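Caring for your make-up brushes and sponges at home

Many readers wrote to me after my page on lip balm and asked how I wash my brushes. I am not a beautician, I only like to keep my things in order, and I have used the same brushes for a long time. So I will write how I do it.

I own 6 brushes and two sponges. The brushes for powder I wash every second week. The brush for foundation and the sponges I wash more often, as the cream stays inside them and the skin does not like it. If you have spots on the chin that come again and again, please look first at your brush.

For washing I take a mild soap without perfume. For one year now it is the bar from Narero, before that I used baby shampoo and it was also good. Washing-up liquid I do not recommend. It takes the fat away very well, but natural hair becomes stiff from it and after some months it begins to break.

Make the hairs wet with lukewarm water and hold the brush always with the hairs downwards. The water must not run into the metal part, because there is the glue. Rub the brush in circles on the soap and then in the palm of your hand. Rinse and repeat until the foam stays white. With a dark eye shadow this can be four times or more.

Press the water out with a clean towel, do not twist. Then give the brush its old shape with the fingers.
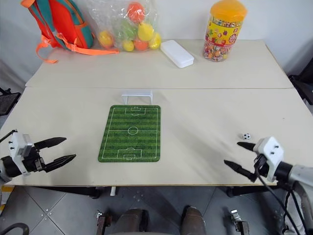

For drying, lay the brushes flat on a towel so that the hairs look over the side of the table and the air can come from below. Do not stand them in a glass while they are wet. In the evening at nine I lay them out, and in the morning the small ones are ready. The big powder brush needs until the next evening. A hair dryer I use only on cold, and only when I am really in a hurry. On the radiator I lost one good brush in January, the handle got a crack from top to bottom.

Sponges are a little different. Let them fill with warm water first, then press the soap in and squeeze many times. Old stains do not always go out, and this is not a problem if the sponge smells fresh. When it has small holes or feels sticky, throw it away. Never close a wet sponge in a box or in the make-up bag, it can get mould inside where you do not see it.

My brushes live in a cotton roll from Toft, which I wash at 60 degrees together with the towels. Before I had a plastic case, and it always smelled a bit of old powder.

Next time I will write about cleaning the hairbrush, also the kind with a rubber cushion.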